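Home | Blog | Archive | About me | Contact

Filed under: Working life, Canteens, Automation

What the robot changed in our kitchen

Nov 28, 2020

I have worked in the food business since I came to this country, first washing pots, then cooking, and now I am responsible for the development kitchen at Brarnum. We make meals for staff canteens. When I write about my job here, my family at home are the only ones who read it, I think, but last time I mentioned the robot and I received more letters than ever before. So I will try to answer them properly.

First, the size of the thing. Our largest customer has 539 people eating at the midday meal. Steamed buns are on the menu two times in the week, and on these days two of my colleagues stand at the steamers for most of the morning. They put the buns in, wait, take them out, put them in the trays. It is hot and it is boring. Your wrists hurt and your glasses are covered with steam. I did this work myself for one winter and I don't remember it with love.

In March the management told us that a small company named Nurlow would come to teach a robot arm to handle food. They called the project Hayat, and the first task would be buns. The meeting was very quiet. Farzana Memon, who has been at the steamers longer than any of us, asked only one question: "And when it can do it, what do I do?" The manager said that no jobs would be lost. Farzana wrote this down in her notebook, with the date, and asked him to look at what she had written. He looked, and he said yes, it is correct.

I must say that I expected something much bigger. I imagined a machine behind glass, as in a car factory. What we got is one arm, and it works at a table, with an ordinary household steamer, because Nurlow wanted to begin with a simple pot before they touch our big ones. Beside it there is always a person with a laptop. For many weeks this person was Babar Naqvi, from our own team. He was a kitchen assistant before, and he was chosen because he was patient and because he was not afraid of the software.
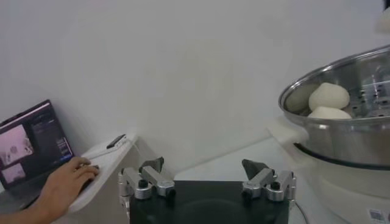
Babar's day became completely different from mine. He used to be on his feet from the first minute. Now he sets out the buns, starts a run, watches, stops it, writes a note and starts again. On a good day they do 70 runs. In the evening he is tired, but he says it is a different tiredness, in the eyes and in the neck. He also misses the talking. In the kitchen we talk all the time, about football, about children, about who has taken the good knife. At his table he has to pay attention and he cannot follow our conversations.

There is one thing which I had not thought about before. To teach the robot, somebody must be able to say how the job is done, and we had never said it. How hard can you hold a bun before the skin is marked? How do you know that it will stick? Babar asked Farzana and at first she said, "You just feel it." Then they sat together for a whole afternoon and she tried to explain. She showed him that she never takes a bun straight up, she turns it a very small amount first. I have eaten her buns for years and I did not know this. I did not do it when it was my job, and perhaps that is why mine looked as they did.

I think that this afternoon changed something for her. Before, the steamer was considered the work for people who could not do anything else. Now engineers were telephoning to ask her opinion. She asked for more money, and she received a little. I was glad about it, and I also thought that she should have had it earlier.

Not everything is good. The robot is slow, much slower than Farzana. Nurlow says they want to have more than 2000 runs recorded before they try it on a real service, and until then we are doing the normal work with one person less, because Babar is at the table. The rest of us carry this. When I made the rota for the winter I had to ask people to give up short breaks, and I did not like to ask. Two of them said to me, quite politely, that the machine was supposed to help.

There is also the question of the promise. It is in Farzana's notebook, but it is not in our contracts. "No jobs lost" can also mean that when a person leaves, no new person comes. I asked about this, and I was told that it is too early to say. My brother-in-law works in a warehouse near Treltotia and he heard the same words there, so I will ask again after the new year.

Some of you wanted to know if I am for it or against it. I would like very much that no person must stand in the steam all morning. I would like also that the people who stood there are asked what comes next. At the moment we have half of the second thing, and of the first thing still nothing.

Babar has applied for a course in the evenings, and Brarnum will pay for the first part. Farzana says that she doesn't want any course. She wants a chair at the steamer, and she has been asking for it since before the robot. I have now ordered one.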